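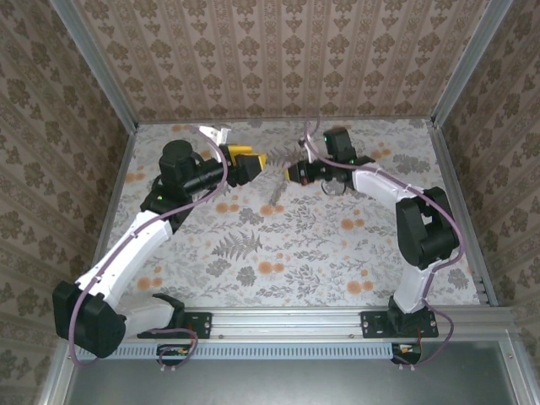

Ticket: Heating controller loses its schedule after a power cut
Product: Cerurden two-zone wall controller
Site: Stanon, ground floor and first floor
Status: Closed
Priority: Normal

Problem as reported
After a short power cut in April the controller came back on with the clock at 00:00 and both zones set to manual. The ground floor radiators stayed on all night. The schedule was entered again by hand and worked until the next power cut, when the same thing happened. The manual says settings are kept for 40 hours without mains power.

Log

Entry 1
Asked for the software version and the fault history. Version is 8. Fault history shows E17 at each restart. E17 means "clock not set at start-up" and doesn't give a cause.

Entry 2
Customer switched the controller off at the fused spur for 27 minutes and back on again. Clock at 00:00, schedule blank, E17 logged. Repeated with the power off for just under a minute. Same result. The settings are being lost straight away, so a backup that is only running down too soon is ruled out.

Entry 3
Asked customer to check the small switch behind the front cover. It should be set to KEEP. It was set to KEEP. Moved it to CLEAR and back a few times in case of a dirty contact, then ran the test again. No change.

Entry 4
Controller taken off the wall plate with the power isolated and brought to the Prieto workshop. Backup cell measured 0.2 V on the board. It should be close to 3 V. The cell is soldered in by two tabs and can't be changed by the user. Replacement ordered from Nirov, who supply the same type with tabs already fitted.
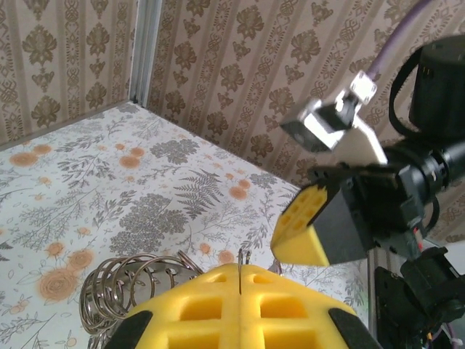

Entry 5
Replacement cell arrived and measured 3.1 V before fitting. The old one was unsoldered from the back of the board and the holes cleaned out with braid. The iron needs to go back in its holder between joints, and the coiled metal kind on a round base is fine for this. Keep the heat on each tab short, as the cell can be damaged if it gets too hot. Polarity checked against the mark on the board. After fitting, 3.1 V across the cell with the mains off.

Entry 6
Bench test. Clock set, one schedule entered for each zone, power removed overnight. Clock and schedules both correct in the morning. No E17.

Entry 7
Controller refitted at Stanon. Customer entered the full schedule and switched off at the spur for 17 minutes. Everything kept. The ground floor zone came on at 06:30 the next day as set.

Cause
Flat backup cell. The low battery warning had been turned off in the installer menu, under Display, Alerts. It is now turned on.

Notes for similar tickets
If E17 appears after every restart, run the one-minute test first. If the settings go that quickly, check the KEEP switch, then measure the cell. A factory reset won't help and will wipe the zone names and the boiler delay as well, so write these down before trying one for any other reason.

Ticket closed. Reopen if E17 comes back.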